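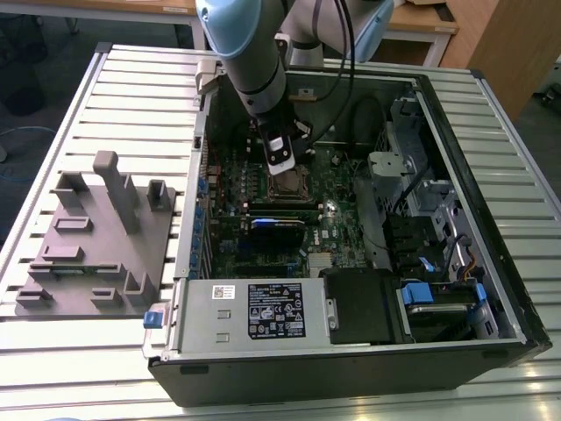

Brerneck Ceasefire Notices: data card

Version of November 4, 2023
Maintained by Noeline Pirihi and Shona Tipoki

What is in the dataset

The dataset has 2,852 short public notices on the ceasefire between the Setell and Yimer forces and on the later withdrawal of troops from the Brendel valley. Each row is one notice. The text is in English, either original or translated by us, and the column source_lang tells which one.

We began with nearly 3,000 notices. Duplicates were removed when the same text was published by two offices on the same day. If the wording was different, even by one sentence, we kept both.

Columns

notice_id: number given by us, it has no meaning outside this dataset
issued: date printed on the notice
side: setell, yimer or joint
topic: withdrawal, crossing, prisoners, airspace, other
text: full text of the notice
source_lang: language of the original
disputed: yes, if the other side has rejected the content in public

How the labels were made

Noeline labelled the topic for all rows. Shona then read 200 rows again without seeing the first labels. They did not agree on 19 of them, mostly between "withdrawal" and "crossing", and these rows were discussed and corrected. The guideline was changed after this: a notice on a road that is opened for leaving troops is now "withdrawal".

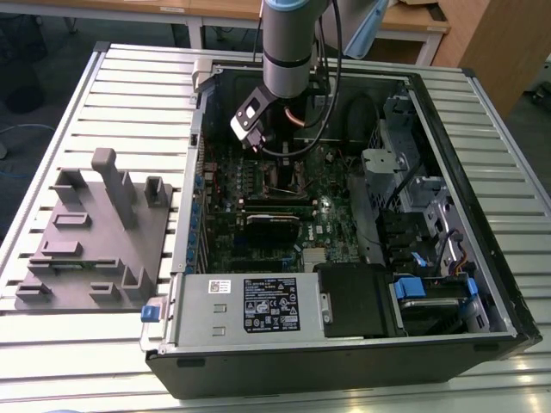
The column disputed was more difficult. A side often stays silent for weeks and then rejects several notices in one speech. We marked only the notices which were named clearly in such a speech, so the true number of disputed notices is probably higher than in our file.

Known problems

Notices from February are incomplete for the Yimer side, as their press page was offline for a part of the month. Names of villages are spelled as in each source and are not made uniform. Please do not use the troop numbers in the text column as facts. They are claims of the side that wrote them.

Files

notices.csv
guideline.txt
changes.txt

Corrections are welcome, please give the notice_id and a link to the original text.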